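Ticket: Tape keeps lifting on the steel table
Location: Hostunville workshop, table bay
Product: Plikstead yellow marking tape
Status: Solved, leaving open until September

Opened 9:10 a.m.
The front strip curls up again a few hours after we lay it. Same roll, same table. The Kultholm sheet says to wipe first, so we wiped first. Still curls!

Update, 11:40 a.m.
Found something good. The glass spray leaves a film on brushed steel that you can feel with a fingertip. Switched to plain rubbing alcohol and a clean rag, let it sit 3 minutes, then pressed the tape down with a roller. A test strip took a really hard pull to get off — what a difference!

Update, 2:15 p.m.
Redid the full outline, both zones. Ran the bottom strip in one long piece so there is no joint along the front for sleeves to catch. Used 37 feet with the offcuts, from the Shemweta order. I love how crisp the corners came out.

To do:
Check the divider strip after 90 days.
Smudges inside the zones are fine, don't scrub near the tape.
Throw out the glass spray, or at least move it to the window shelf.

Attachments (3)
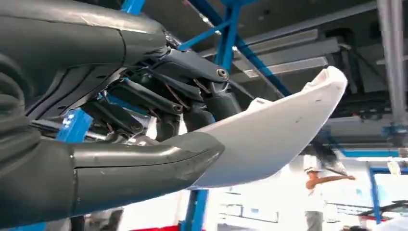
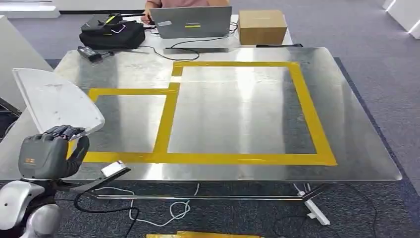
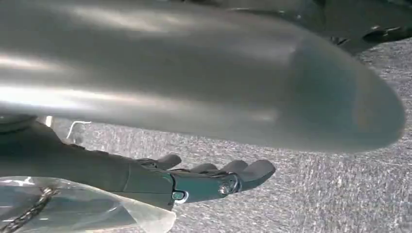

Table bay. The second one shows the two taped zones, with the step where they meet.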